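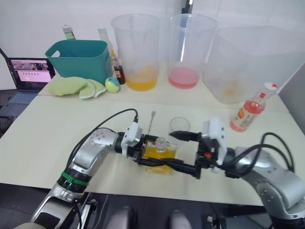
Shop > Arms & Grippers > Iler Two-Arm Kit

Iler Two-Arm Kit by Nygård

Print this page | E-mail to a friend

I've been running the Iler in our Oltinia shop since August and I'm still finding new jobs for it! Glass is my favorite (one gripper holds a bottle, the other comes in from the side), and I'd start you there, with something cheap. You get both arms, two grippers, the cables and a 149-page manual that I'd call chatty. Setup took me about 20 minutes, plus a hunt for the right wrench. Bring your own table, a sturdy one please. Spare fingers ship from Nivdale.

22 comments | 149 shares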